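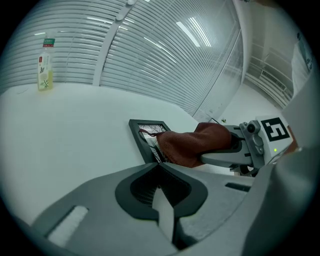
Lauritsen Handling Lab — Equipment and Maintenance

November 3, 2024

The hand-held grippers at the cloth station have a new upkeep routine, written by Nikau Cosgrove after the jaw tips on one unit began to slip in April. The towel and picture frame task is the first to run under it.

Before each session the black jaw tip is wiped with a damp cloth and left to dry. The operator then closes the jaws on a folded towel and pulls. If the towel slides, the tip is changed. Spare tips are in the Tultari drawer, part number 1814.

The square marker on the gripper head gets a dry cloth only. A scratched or lifting marker is replaced the same day, and the camera beside it is checked for position afterward — the short bracket can shift when the head is handled.

Waraporn Sombatkul keeps the service log. The tips taken off last month had done about 2990 grasps, and she wants them changed sooner on fuzzy fabrics, which leave lint on the rubber.

Units waiting for parts go on the Komix shelf with a tag. Questions about the routine go to extension 377.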